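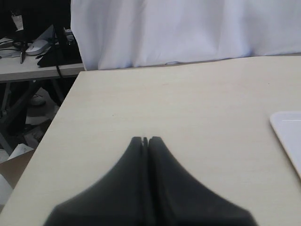
A light beige tabletop with a faint wood grain.

In Praise of the Big Plain Table
Mar 31, 2024

I want to make a case for the least exciting piece of furniture you can own, which is a large table that has no particular job. I mean a table that isn't the desk and isn't the kitchen island and isn't the thing by the door where the mail goes. Just a big flat surface, kept mostly clear, ready for whatever you feel like doing on it.

I got mine in October, from a secondhand store in Pranton that was closing down its back room. I'd gone in for a lamp! The table was 50 dollars and it barely fit in the car, and I drove home with the trunk tied shut and the legs riding up front like passengers. It has changed my evenings more than anything I've bought in years (and I have bought a bread machine).

What I had before was a very clever apartment. Everything folded. The desk folded into the wall, the dining table had leaves that dropped, and there was a cart on wheels that was supposed to be a sewing station and a bar. I was proud of all of it. But every time I wanted to make something I had to unfold something first, and then fold it back before dinner, and after a while I stopped starting. A half-finished jigsaw puzzle can't live on a drop leaf. Neither can a quilt.

On a table that stays put, things get to stay out. I did a 511-piece puzzle over the winter (a strange number, I know, it was a die-cut one from a little company called Gimness) and it took me 22 evenings, ten minutes here and an hour there. I would never have finished it if I'd had to slide it under the bed each night. My neighbors came over for soup and we pushed the puzzle to one end and ate at the other, and two of them kept leaning over to try pieces between bites.

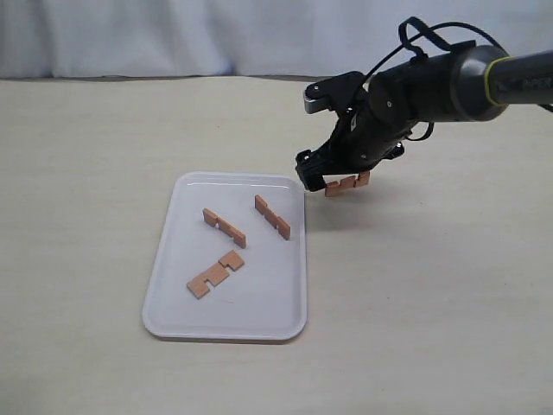
People worry about clutter, and I understand that. A flat surface attracts keys and receipts like nothing else. My rule is that the table can hold one project and one meal, and anything else gets moved by bedtime. I break the rule about once a week. It's fine! The table forgives you in a way that a tiny desk doesn't, and when it does get buried, it takes five minutes to dig out.

I also think we should have more of these in public. The library branch on Pearce Street has one long table by the windows and it's always the first thing to fill up, even when there are perfectly good armchairs free. You see kids doing homework across from a man with his stamp albums, and a couple planning a trip with an actual paper map spread out. Meanwhile the new community building got 100 stackable chairs and a row of those little round tables that hold one laptop and half an elbow. Somebody drew it all up in a program called Rendero, and it looked wonderful on the poster, but I've never seen anyone spread out a map in there.

So if you have a corner going spare, or a dining table you've been saving for good company, clear it off and leave it that way for a week. Don't buy organizers for it. Don't put a bowl of fake lemons in the middle. Mine has a quilt on it at the moment, blue and rust, pinned along two sides, and I'm going back to it as soon as I've had my coffee.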